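Resta gallery: grasping by the handle

Posted 8/3/20

Quick photo dump from the Resta handle grasp runs, more to come when we get time to sort the rest. Short version of the method: Gristier proposes a grasp from the wrist view only, no overhead camera, no object model. Then the arm closes on the handle and lifts. 100 trials per policy, 21 objects, 4 of them never in the training set. Same settings as the March runs except the new finger gap penalty.
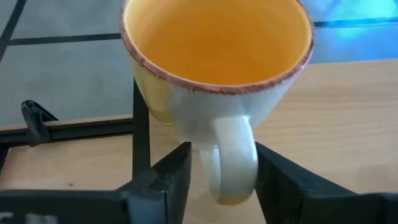

Wrist view, off-white mug with the yellow-orange inside. One finger each side of the handle, opening up.

Handles are still the hard part. Rim grasps were fine back in March, handles not so much, the old planner (Plaretti) kept aiming at the body of the mug. Glossy glaze dosen't help either. Gristier gets 4 tries per object before we call it a fail, and retries count agianst the score.

Full table and the Onu baseline going up on the results page. Code after cleanup.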